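Karside's coat swap is back for August, and if last year is anything to go by, you will want to get there early, because 900 coats and jackets found a new closet in one long, cheerful afternoon!

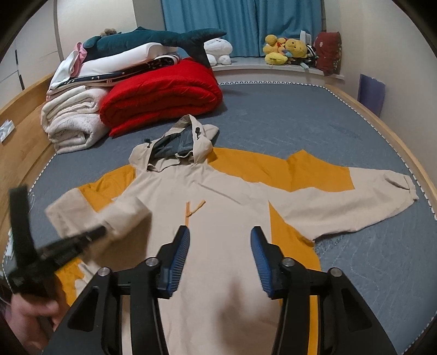

Photo: Igor Wilczyńska

Hooded jackets like the cream and mustard-yellow one are always welcome, says organizer Karlijn Meijer, who asks that everything come clean and folded (and please do check the pockets). Drop-off is at the Koster building from 8 in the morning, with two items per person to start.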